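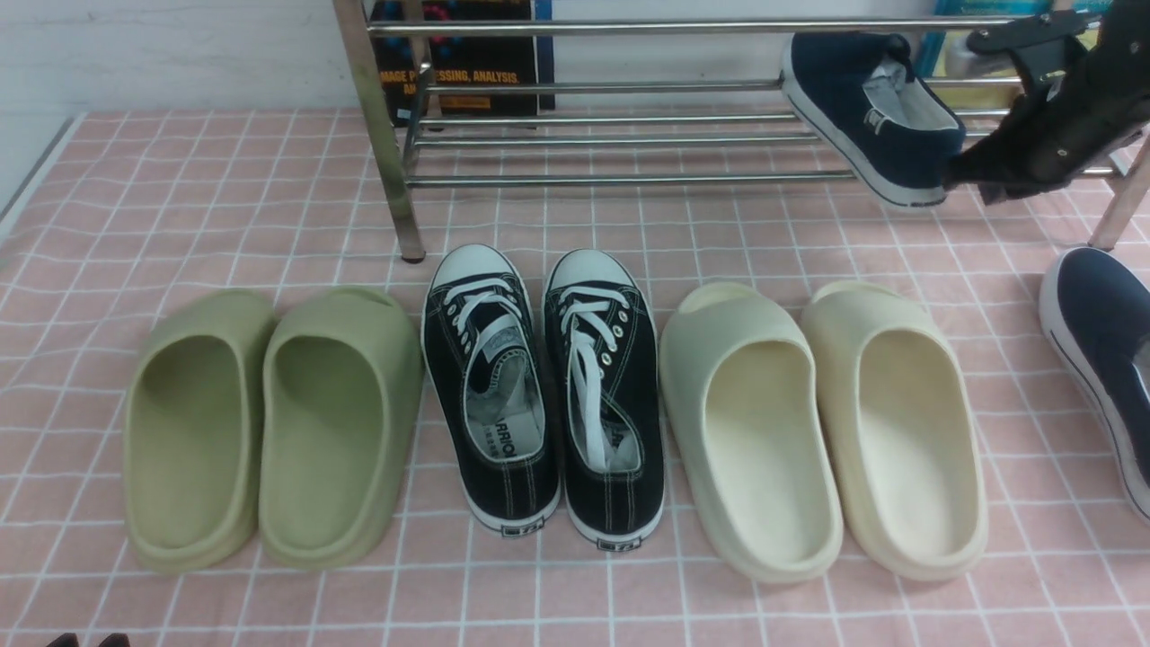 Call for Participants: Household Shoe Storage Study

Emton Home Storage Research is recruiting adults for a study of how people arrange everyday footwear on open-bar racks. Sessions are held at the Emton office on Judov Street, second floor. Applications are open from 17 Mar 2023 until all places are filled.

Purpose

The study records the order in which people place shoes, the spacing they leave between pairs, and the direction in which they point the toes. Results will be used to set rail spacing and tier height for the Esta rack, a tubular metal model now in development. We are also collecting comments on how easily different types of footwear can be picked up from the floor and set down on narrow rails.

What you will do

Each session lasts 175 minutes, including two breaks. You will work alone at one station. A staff member will read the instructions aloud and remain in the room.

1. Line up the supplied pairs on the floor mat, side by side, with the toes toward the rack.
2. Move each pair to the rack in any order and onto any tier you choose.
3. Return the pairs to the mat and repeat the task with a set order read from a card.
4. Repeat steps 1 to 3 with footwear from your own home.
5. Fill out a written form on reach, grip and ease of placement. 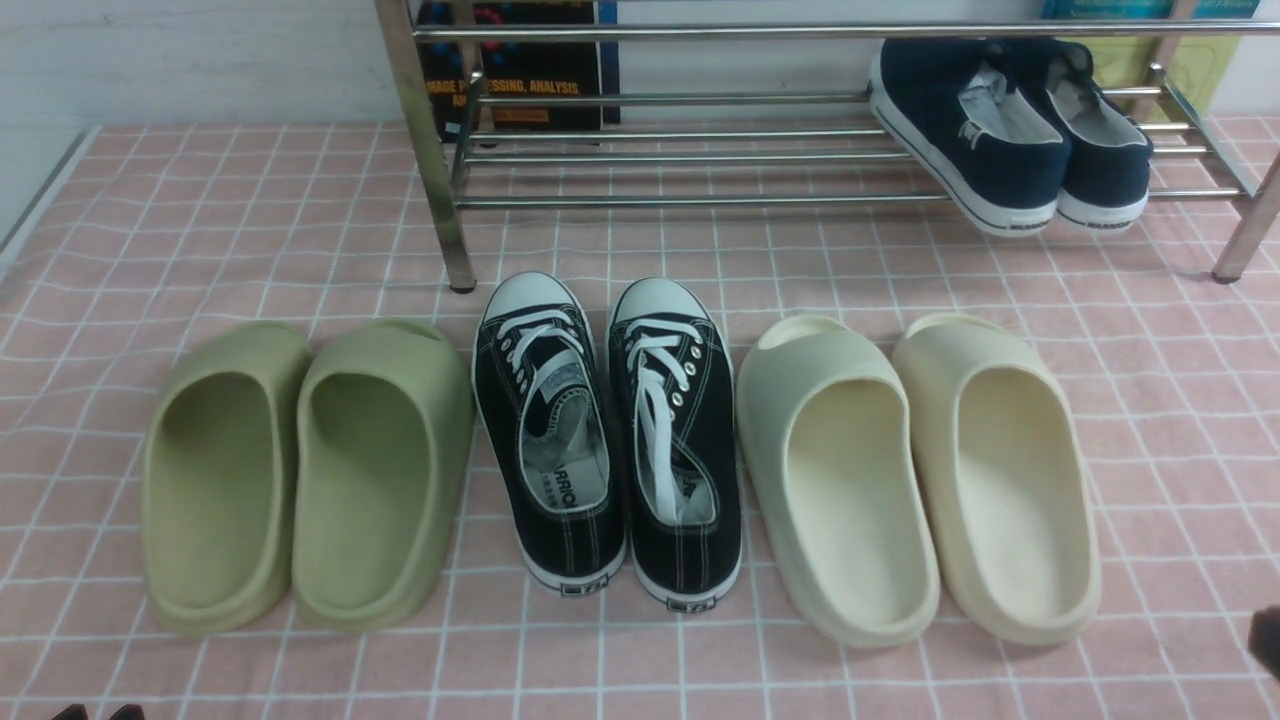

Photo: Retno Rahman / Emton Home Storage Research

Station and materials

The mat has a white grid on a pink ground. Grid lines are used as the reference for spacing. The rack is chrome and has several tiers of horizontal bars with open gaps between them. Supplied footwear includes molded slides in green and cream and black canvas lace-up sneakers with white rubber toe caps. The slides have thick walls and a closed front strap. The sneakers have a white rubber sole and behave differently on round bars, so both types are used in every session.

Supplied footwear is handled only. You will not be asked to wear it.

Who can apply

You may apply if you:

- are 18 or older
- live in a household of two or more people
- store at least some of your shoes on a rack, shelf or mat near an entry door
- can bend, kneel or squat to floor level repeatedly and lift a pair of shoes with either hand
- can read and follow written instructions in English

You may not apply if you work for a furniture or footwear company, or if you took part in the D'Souza closet study last August. People with recent back, hip or knee surgery should wait until they have been cleared for normal activity by a doctor.

What to bring

Bring nine pairs of your own shoes in a bag or box. Include at least one pair with laces and one pair without. Soles should be free of loose dirt. Boots taller than the ankle do not fit the test tiers and should be left at home. Wear clothes you can kneel in. Knee pads are available at the front desk.

Payment

Participants receive $175 for a completed session, paid by check or bank transfer. A participant who leaves early is paid for the time attended. Parking in the rear lot is free with a pass from the front desk. Other travel costs are not covered.

Records

Placement data and written forms are stored under a participant number. Names and payment details are kept in a separate file and deleted when the study closes. You may withdraw at any point before the final report is issued, and your data will be removed on request.

How to apply

Send a short email to Leilani Sorensen, study coordinator, with the subject line "Shoe Storage 427." State your age, the number of people in your household, the type of shoe storage you use now, and the days you are available. Applicants who meet the criteria will receive a consent form and a list of open session times. Return the signed form before choosing a time.

Questions about the test procedure should be sent to Gangadharan Gowda, lead engineer, at the same office. Questions about payment go to the coordinator.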